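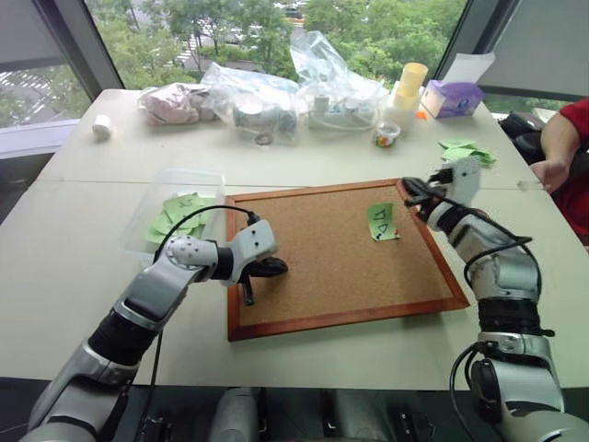

Anhang 1: Pinnwand mit grünem Haftzettel

Ticket 3615
Betreff: Raumkalender Nusach zeigt falsche Belegung, Abgleich läuft verspätet
Status: wieder geöffnet
Standort: Seswood, Erdgeschoss
Priorität: mittel (von Enico herabgestuft, von uns nicht)

Eintrag 1, Kunde
Das Ticket wurde im September als gelöst geschlossen. Gelöst ist nichts. Wer bei uns einen Raum über Nusach bucht, sieht die Buchung sofort im Browser, auf dem Türdisplay erscheint sie aber erst nach 42 Minuten. Das ist kein Schätzwert, ich habe es heute mit einer Testbuchung gestoppt. Bis dahin steht dort "frei", und wer vorbeikommt, setzt sich eben hinein. Geänderte Buchungen sind noch schlimmer: Der alte Termin bleibt neben dem neuen stehen.
Den Hinweis aus der letzten Antwort ("bitte Browser-Cache leeren") habe ich befolgt. Mir ist allerdings schleierhaft, was der Cache in meinem Browser mit einem Display an der Tür zu tun haben soll.

Eintrag 2, Enico Support
Vielen Dank für Ihre Rückmeldung. Bitte aktualisieren Sie die Firmware der Displays und starten Sie die Geräte neu. Häufig liegt eine instabile WLAN-Verbindung vor.

Eintrag 3, Kunde
Firmware war schon aktuell, Neustart trotzdem gemacht. Ergebnis: Nach dem Neustart stimmt die Anzeige, beim nächsten Termin geht es von vorne los. Die Displays hängen übrigens am Kabel. Das steht so auch in der Erstmeldung.
Im Protokoll des Abgleichdienstes finde ich bei jedem zweiten Versuch diese Zeilen:

sync: starte Abgleich, Quelle Seswood
sync: Antwort vom Server: 500
sync: Abbruch, neuer Versuch später

Später ist ein dehnbarer Begriff. In den Einstellungen steht das Intervall auf sieben Minuten, und daran hält sich der Dienst nach einem Fehler offensichtlich nicht. Ich vermute, dass die Wartezeit nach jedem Fehlschlag verlängert und nie zurückgesetzt wird. Beweisen kann ich es nicht, dafür müsste jemand bei Ihnen in den Code schauen.

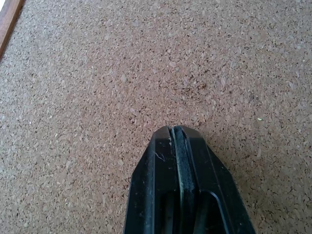 Anhang 2: Korkoberfläche, Nahaufnahme

Eintrag 4, Enico Support
Wir konnten das Verhalten in unserer Testumgebung nicht nachstellen. Verwenden Sie eventuell einen Proxy?

Eintrag 5, Kunde
Ja, den von Hegazy, seit der Einrichtung, und er ist auf Ihrer eigenen Kompatibilitätsliste aufgeführt. Ich habe ihn zum Testen umgangen. Der Fehler 500 kommt ohne Proxy genauso. Damit dürfte diese Spur erledigt sein, auch wenn ich damit rechne, dass sie in der nächsten Antwort wieder auftaucht.
Ist in Ihrer Testumgebung ein Serientermin angelegt, bei dem ein einzelner Termin verschoben wurde? Bei uns gibt es davon etliche. Ich habe in einem Testkalender alle Serien gelöscht, danach lief der Abgleich ohne Fehler durch. Mit einer einzigen verschobenen Serie war der Fehler wieder da. 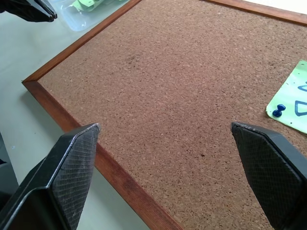 Den Export des Testkalenders habe ich hochgeladen, zusammen mit dem vollständigen Protokoll. Bitte nicht noch einmal nach der Firmware fragen.

Eintrag 6, Enico Support
Der Export wurde an die Entwicklung weitergegeben. Als Zwischenlösung empfehlen wir, Serientermine als Einzeltermine anzulegen.

Eintrag 7, Kunde
Als Zwischenlösung für den Testkalender gern. Im echten Kalender mache ich das nicht, das wäre tagelange Handarbeit, und ich habe keine Zusage, dass es hinterher hält.
Offene Fragen:
- Wird das Intervall nach einem Fehler zurückgesetzt, ja oder nein?
- Werden doppelte Einträge nach der Korrektur automatisch entfernt - oder dürfen wir die von Hand löschen?
- In welcher Version soll die Korrektur kommen?
Das Ticket bleibt offen, bis ein verschobener Serientermin am Türdisplay richtig angezeigt wird. Bitte nicht automatisch schließen.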